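Reviews > Teaching and Teleoperation

Print this page | E-mail this to a colleague

Rurkell hand controller and recording software
Reviewed by Ottó Illés
23 Feb 2022

The Rurkell is a handheld controller for driving a robot arm from a short distance and saving what you do as a demonstration. You hold it like a torch, squeeze a trigger to close the gripper, and the arm copies your wrist. The box contains the controller, a tracking base, a mains adaptor and a licence for the recording software. Nelton sells it for £640, or £105 a month on hire. We hired ours for the Mimstead workshop and have used it most days for five weeks.

Before this we taught by hand, with the arm in free-drive and one of us pushing it about. That is fine for large movements. It is poor for anything near the table, where your own forearm hides the thing you are trying to pick up and ends up in the camera view as well. Remote control gets the person out of the way, and that was what I wanted to test.

The tasks were all on a toy kitchen layout: put the strawberry in the bowl, move the cup, open the oven door, turn a knob. Toys are light and slide easily, so they show up a clumsy controller quickly.

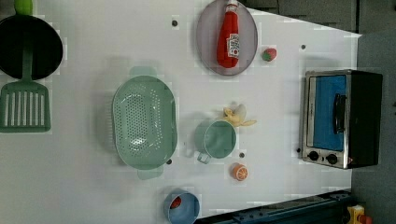
Kitchen layout from overhead, with the toaster oven on the right.

Setting up took most of a morning. The base has to be level and in sight of the controller, and the printed guide leaves out the step where you tell the software which way the arm is facing. Until that is done, left is right. The guide on the Nelton website has it on page three. Calibration after that is quick, and it held for the whole day unless somebody knocked the base.

Control is good. There is a small delay between hand and arm, which you stop noticing after the first half hour. A thumbwheel sets the scale, so that a large movement of the hand gives a small one at the gripper. At the finest setting I could pick up the strawberry without pushing it across the table first. The cup was harder. Its handle is small, and most of us ended up gripping the rim.

The clutch is the best part. Hold the side button and the arm stays put while you bring your hand back to a comfortable position. The Balogh controller we tried last year had no clutch, and everyone finished the session with one arm above their head. 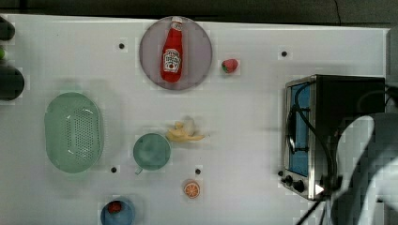

Knobs are where remote control earns its price or doesn't, and here the results were mixed. Turning one needs the wrist to roll while the fingertips stay on the same spot, and the Rurkell lets the tips wander slightly as you roll. The gripper also has to work low down by the front of the oven, with the arm's white casing over the right side of it, so the overhead view is not much help for judging the gap. A second view from the side made a clear difference. You can lock the position and leave only the rotation free, but the setting is buried in a menu and needs a hand off the controller.

The recording software is plain and does its job. A double squeeze starts a take and another ends it. Bad takes can be binned from the controller. On our best day we kept 64 demonstrations, nearly twice what we managed by pushing the arm. Trimming the dead time at the start of a take has to be done one file at a time, and that is tedious. Nelton say batch trimming will come with the April update. I have not seen it.

Battery life is the main complaint. We got a little under two hours, and the controller cannot be used while it charges. Anyone planning full days should hire a second one. It is also heavy at the front end, and people with smaller hands found the trigger a stretch.

For picking and placing I would choose it over hand guiding every time. For knobs, catches and anything else that turns, I would still take hold of the arm.

Good: clutch, fine scaling, quick calibration
Poor: battery, printed guide, position lock hidden in menu
Score: 3 out of 5

Print this page | E-mail this to a colleague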